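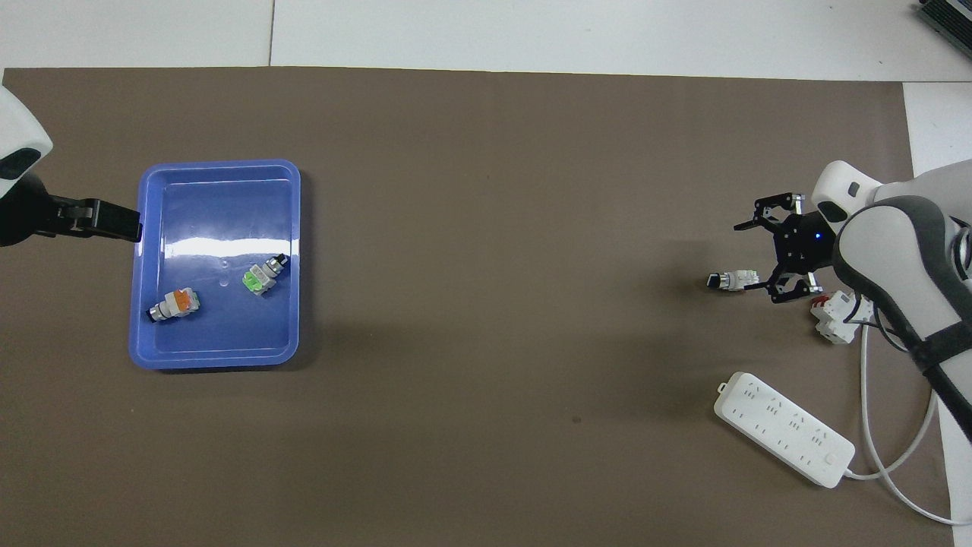

Orange and green in the blue tray, brown paper underneath

Push button sorting: do you go by block color or by what's on the front?
Posted 22/02/2024 in Benches, Bins and Storage
23 comments · 17 shares

dinrail_dad wrote:
I have a sorting question and I'd like it settled before I label anything, because my labels have a way of outliving my good ideas.

We took in a tub of panel push buttons from the Hesstead job. It's the usual stuff: metal threaded barrel, black end, white plastic body behind it with a colored block on top. Some blocks are orange, some are green, and the paperwork is long gone. My plan is a blue tray on the left, brown paper over the whole work area, and one switch at a time out of the tray and into a labeled bin on the right. So far so good.

The argument at our place is over what "sorted" means. I say go by block color. You can see it from across the room and my eyes aren't getting any younger. The other half of the shop says block color is decoration and I should go by barrel size and contact type, then curse and re-sort everything when the mounting nuts don't match.

What do you all do?

crimp_and_pray wrote:
Color first. Always color first. You can train a new person to do it in the time it takes the coffee to drip.

Then barrel size inside each color. Then contacts. Three passes sounds like a lot until you've tried doing it all in one and found yourself holding a switch over five bins like you're feeding pigeons.

mildly_grounded wrote:
Hard disagree. Block color means whatever the maker felt like that year. Green is often normally open, sure. Orange could be anything. I have a drawer here where somebody lovingly sorted by color, and every compartment is a mixed bag with a very confident label on it.

Put a meter on every one. Two probes, press, release, write it down. If you can't be bothered to meter it, you haven't sorted it, you've just arranged it.

dinrail_dad wrote:
"Arranged it" hurts, but I've read it out to the shop and they've adopted it.

The meter is coming. I just don't want to be metering out of a tub. I want them in some kind of order before the probes come out.

quietpanel wrote:
Can we talk about the brown paper? I'm a paper convert. We used to have those rubber mats with the little ridges and every washer and locating ring in the building retired there. Paper is flat, small parts show up against it, and when it gets greasy you tear off a new piece and feel like a rich person.

Also you can write on it. I draw a box for each type directly on the paper and skip the bins until the end.

crimp_and_pray wrote:
Writing on the paper works right up to the moment somebody helpfully changes the paper.

quietpanel wrote:
That has happened once. Fine, it has happened several times.

ohm_on_the_range wrote:
White table under brown paper is a good combination, by the way. Our tables are white and laying switches with white bodies straight on them was a treat for everybody. You'd find them by elbow.

My beef is with the blue tray. Not the color, the gloss. Shiny trays under ceiling lights give you that big white bar across the bottom, and anything metal lying in it disappears. Either put a scrap of the same paper in the tray or get a matte one. We cut up a Verschueren catalog for liners, which is the most use anyone here has had from it.

dinrail_dad wrote:
You're right about the glare. I'd stopped noticing it, the way you stop noticing a fridge hum. Paper liner goes in tomorrow.

The rim stays, though. These things roll. Put one down on a flat surface at an angle and the barrel end goes wandering. Rounded corners help too, no little crevice to pick a part out of.

mildly_grounded wrote:
Since we're reviewing furniture: only a few in the tray at a time. People pour the whole tub in and then they're just sorting out of a smaller tub. Two or three loose ones, not touching, and you can see which way each one is facing before you pick it up. Looks slow. Isn't.

We did 400 of them that way for the Jasville refit and the only casualty was my good mood, which had been on borrowed time.

crimp_and_pray wrote:
400 with a meter? By hand? I have questions about your social life.

mildly_grounded wrote:
It was August and the other option was the roof.

benchgoblin wrote:
New here, dumb question. Which end do you hold? I've been picking them up by the colored block and the last one came off in my fingers. I clipped it back on and I'm only mostly sure it's the right way around.

dinrail_dad wrote:
Not dumb. On a lot of these the block is held with a latch or a small lever, and it's meant to come off, just not when you weren't asking. I go for the body or the barrel. Then press the button a few times before it goes anywhere near a bin. If the feel is gritty or it doesn't come back up, it gets its own sad little pile.

ohm_on_the_range wrote:
Body, yes. Barrel if you don't mind what's on the threads. I do mind.

And benchgoblin, meter that one. "Mostly sure" is how I once wired a stop button that started things.

quietpanel wrote:
I would like that story.

ohm_on_the_range wrote:
You may not have it.

clulldale_surplus wrote:
Surplus dealer's view, for what it's worth (we're the place in Clulldale with the leaning shelves). We buy and sell these all day. Nobody who calls me asks for an orange block. They ask for hole size first, then contacts, then what the button does when you push it and let go. If you sort by block color you'll need to re-sort the day you want to sell or use any of them.

That said, a lot sorted neatly by color and laid out on clean paper gets me to offer a bit more, and I couldn't defend that in court.

crimp_and_pray wrote:
So color wins.

clulldale_surplus wrote:
Color wins me over. It still doesn't tell me what's in the bag.

mildly_grounded wrote:
I'm printing that and putting it over the drawer.

dinrail_dad wrote:
OK, where I've landed, subject to being shouted at:

Pass one, block color, out of the lined tray a few at a time. Each one gets pressed and looked at. Missing nuts and chewed threads go in the sad pile.

Pass two, barrel size, using a scrap of sheet metal with the holes punched in it. If it drops through, it's that size. No calipers, no opinions.

Pass three, meter, and the result goes on a bit of tape on the body. Not on the block, see benchgoblin.

Bins get labeled by size and contacts. Color goes in small letters at the bottom, for me.

quietpanel wrote:
The punched plate is good. I'm stealing it. Deburr the holes or you'll be the one making the chewed threads.

crimp_and_pray wrote:
I maintain that color in small letters is a cave-in, but I'll allow it. How long per switch, do you think, all three passes?

dinrail_dad wrote:
I timed a few. About 40 seconds each including tape, longer if somebody comes over to tell me block color is decoration.

mildly_grounded wrote:
I'll be there in ten minutes.

benchgoblin wrote:
Update on mine: put the meter on it. The block was on fine. The switch itself is dead. Sad pile.

ohm_on_the_range wrote:
Welcome to the forum. Keep the mounting nut off it, you'll want one by next week.

Share this thread · 17 shares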